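组内通讯 八月号 · 抓取方向进展

Athumani 项目:接触前修正这件事,终于有数了

赶在截稿前写的,有点乱,先看结论再看细节。

结论:闭合前最后那一小段,用腕部相机做一次横向修正,比我们上半年一直在调的那套力控策略管用。279 次抓取,两套策略穿插着跑,同一批物件,同一台机器。带修正的那组,推倒和夹偏明显少了。力控那组的老毛病还在,一侧先碰上,物件转个角度,后面全歪。具体成功率先不放这里,标注还有一部分没复核完,复核完再贴到组内页面上,免得又像上次那样数字改来改去。

先交代背景,给刚进组的同学。Athumani 做的是细长物件的竖直抓取,瓶、管、笔筒里那类东西,底小,重心高,手指稍微不对称地碰一下就倒。平躺着的物件我们去年做过了,不难,桌面会帮你兜着。立着的就没人帮。外部相机从上面看,位姿估计误差看着不大,可手指一伸过去,遮挡就来了,恰恰是最需要看清楚的时候看不清。之前的思路是既然看不清就靠力,碰到了再退,退完再合。慢,而且碰到的时候往往已经晚了。

所以这次换了个问法:从腕部看过去,物件左右两条边离两侧指垫各有多远?就这么一个量。不估位姿,不重建形状,不认这是什么东西。两边的间隙不相等,就往大的那边挪,挪完再合。

听起来简单得不像一个方法。我一开始也觉得写不成东西。后来 Plellthorpe 那边的同事看了录像说值得单独拎出来测,这才认真做了对照。

实现上分 3 步。先是预抓取位,和以前一样,外部相机给一个粗位姿,手爪张到最大,停住。然后腕部相机取一小段连续画面,网络输出左右间隙的差值,取中位数,不取平均,平均会被单帧的坏结果带跑。最后横移,合爪。横移和合爪之间不再看第二遍。这个地方争过很久,有人坚持要做成闭环,边合边看。试了,效果反倒不稳定,原因后面讲。

网络很小,骨干用的是 Dorum 那套现成的轻量模型,换了个输出头,训练一个晚上够了。数据全部来自以前攒下来的遥操作录像,没有专门再采。这点我个人比较满意,旧录像终于派上用场,硬盘没白买。标注也是半自动的,先让分割模型跑边缘,再人工改。改的量不小,尤其是圆柱形的物件。圆柱在近距离下透视变形厉害,明明是直的,画面里一头宽一头窄,边缘该取哪个高度就成了问题。我们最后统一规定,取指垫上缘往下一点的位置,别的高度一概不管。规定之前标的那批要返工,返了,很痛苦。

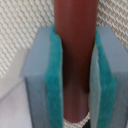
指垫也顺带说一下。颜色这件事本来没当回事,结果消融的时候发现影响挺大。指垫和指体颜色拉得开,间隙估计就稳;训练时把画面转成灰度,误差立刻上去。道理不复杂,网络要找的就是指垫内缘和物件边缘这两条线,指垫颜色跟谁都不像,线就好找。深色物件配深色指垫,基本废掉。以后选垫子材料的时候请把这条也考虑进去,别光看摩擦系数。

软垫还有个好处,也是个麻烦。好处是吃得住一点横向误差,差一点没关系,垫子一压就过去了。麻烦是压过之后会变形,不马上回弹,下一次抓取的时候内缘的位置就和标定时不一样了。连着抓得快,这个偏差会一直带着。我们现在的做法是每次松爪后多等一下再取画面,土,但有效。想彻底解决得让网络直接看垫子当前的样子,不依赖标定值。这个在做。

回到闭环为什么不稳。合爪过程中光照变化太快。手指往里走,阴影跟着往里走,物件下半截一下子暗下去,网络就把阴影的边当成物件的边了。一旦判错,它会往错的方向挪,挪了以后阴影更偏,再挪。恶性循环。见过两次直接把物件带着平移出去的,录像很好笑,组会放过,没看到的可以找我要。数据增强里加了合成阴影,有改善,但还不到敢用的程度。所以目前的版本就是看完再动,动完就合,中间闭眼。

背景也测了。平整的浅色面最容易,这个都猜得到。带编织纹理的布我原本挺担心,斜纹、重复图案,跟物件边缘搅在一起,按经验应该很难。结果还行,误差比素色背景高一点,没有崩。猜测是旧录像里这类布本来就多,网络见惯了。换成没见过的条纹布就差一截,尤其条纹方向跟物件边缘平行的时候。所以别急着说泛化好,只能说训练里有的它会。

失败的也列一下,怕以后写文章的时候忘了。

透明物件,基本不行,没什么好说的,边缘都找不到。

反光强的,看角度。物件上有一条竖直高光的时候容易把高光当边。

物件比手爪张口还宽一点点的,理论上不该去抓,但外部相机有时候会判断成能抓。腕部网络这时候输出的差值是对的,可两边间隙都是零,对了也没用。应该加一个总间隙的判断,太小就不下手。代码已经写了,没并进主分支,下周弄。

还有一种是物件本身歪着立的。上面和下面的间隙不一样,我们只看一个高度,那自然就错了。这类在测试集里有 17 次,两套策略都不好看,谁也别笑谁。要解决得估计倾角,那就又绕回位姿去了,暂时不碰。

关于和力控的关系,有同学问是不是以后力控就不用了。不是。合上以后的握力还是力控在管,这部分没动过。这次只是把“碰之前”和“碰之后”分开了,碰之前归视觉,碰之后归力。以前全压在力上,是它不该扛的活。两套合起来跑的版本目前就在台上,组里谁要用,配置文件里把 pre_align 打开就行,默认是关的。打开之后节拍会慢一点点,主要慢在等垫子回弹。

Fleketcombe 站的那台机器也想装这套。那边手爪指体更厚,张口更小,腕部相机的安装角也不一样。直接把权重拷过去试了一次,不行,差值整体偏向一边,应该是相机不在中线上。重新标定之后好很多,但还没做完整测试,所以别引用。我的判断是微调要做,数据量不用很大,能从那边的旧录像里凑出来最好。谁手上有那边的录像,整理好的没整理好的都行,发我。

接下来几件事,按急的排:
剩下的标注复核。现在是 2 个人在看,还缺人手,会用标注工具的请举手,一个下午就能帮上大忙。
总间隙判断并进主分支。
指垫形变那块,先做个小实验,看看网络能不能直接从画面里读出来垫子压扁了多少。能读就往下做,读不出来就老老实实等回弹。
合成阴影的增强再加强一轮,闭环还没死心。

最后提醒一下用台子的同学:腕部相机的曝光请不要再改成自动了。改过一次,整整一上午的数据亮度忽高忽低,查了半天以为是网络的的问题。现在锁死在手动,参数贴在机柜门上。确实要改,改完请改回来,并在群里说一声。

复核完的表和失败录像合集会一起放到 Athumani 的共享目录,想提前看的来台子边上找我,下午一般都在。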